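Courses > Workshop Practice > Unit 6: Looking after the hand-held gripper

14/04/2022
By the unit tutor, Kenton workshop

Unit 6 handout: finger replacement, camera check and weekly care

These notes go with the second bench session. They cover the hand-held gripper tool we use to record demonstrations for the Ulik arm. The arm carries the same fingers on the same plates, so most of what follows applies to both. Where the two differ it is noted.

Read the whole sheet before you pick up a screwdriver. The parts are cheap but the alignment takes time, and most of the time lost in March went on tools that had been put back together with one plate reversed.

1. What wears

The fingers are soft ribbed wedges. Each one bends around the object when it closes, and the ribs take the load. After long use the ribs start to whiten at the root and then split. A split rib near the tip matters most, as the tip does the fine picking. A split near the base can be left until the end of the session, but write it in the log.

The inner face of each finger has a black strip on it. The strip gives the grip. It picks up dust, lint from cloths and sugar or flour from food packets, and once it is dirty small flat things slide out. Clean it with a damp cloth and let it dry. Do not use solvent. If an edge of the strip lifts, replace the strip and leave the finger where it is.

The plates do not wear much, though the holes can if screws are overtightened. Check them whenever a finger is off.

2. Changing a finger

Change both fingers as a pair, even if only one has failed. An old finger is softer than a new one and the two will not meet in the middle.

Lay the tool on its back on a cloth. Open the fingers fully. Take out the screws on one plate and keep them in the tray in the order they came out. Lift the finger away without twisting. Fit the new one with the black strip facing inwards and start all the screws by hand before tightening any of them. Then do the other side.

Close the fingers slowly. The tips should touch first, and touch along their full width. If one tip sits ahead of the other, slacken both plates, close the fingers lightly on a strip of card and tighten again with the card in place. Two attempts is normal for a beginner.

On the Ulik arm, switch off and lock out before starting. The arm's fingers must be opened from the Onsri panel first, as they cannot be moved by hand once the power is off.

3. Checking the camera view

A tool that has been apart must have its view checked before it is used for recording. The camera looks forward over the fingers, and its lens is wide, so the picture is round with black at the border. Set the tool over a dressed table with the fingers open and nothing between them. Look for both fingers coming in from the lower corners at matching angles. The plates should be visible on both sides. If one finger shows much more than the other, the camera bracket has turned. 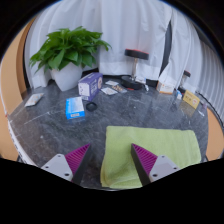

Next, close and open the fingers five times and compare the open position at the end with the one at the start. They should agree. If they drift, the slide needs cleaning (section 5). Keep one still from every check in the Wendance folder under the tool's number, so that a slow change over several weeks can be seen.

Do the check on a table with ordinary things on it. A bare bench tells you that the fingers are in the right place but very little about focus. Boxes and packets with print on them are useful near the back. Do not expect to read small lettering at that distance. Look for edges that are equally sharp on the left and the right. Glossy tabletops give reflections, and these are acceptable as long as they do not wash out the finger tips.

4. Test picks

Do the picks in this order: a folded cloth by its edge, a small carton, a flat packet. The packet is the hardest and will show up a dirty strip at once. Nothing heavy is used at this stage. The fingers are rated in our log for objects up to 300 grams and should not be used to drag or tip anything above that.

A failed pick is recorded as failed. Do not repeat it until it works and then write down the good one.

5. Weekly care

- Wipe both strips and the lens. Use the lens cloth for the lens only.
- Brush out the slide and put one drop of light oil on each side.
- Check every plate screw for movement with the driver held in the fingers.
- Look at the roots of the ribs under the lamp.
- Enter the cycle count. Fingers are changed at 400 cycles of hard use or at the first split tip.

The tool with tag 139 has an older slide and takes no oil. It is cleaned dry - please read the tag before reaching for the bottle.

6. For the next session

Bring your log sheet with the finger change filled in and two stills from your camera check, one with the fingers open and one closed. We will swap sheets and try to find each other's alignment faults from the stills alone. Then we will move on to the arm, starting with the lockout procedure in Unit 7.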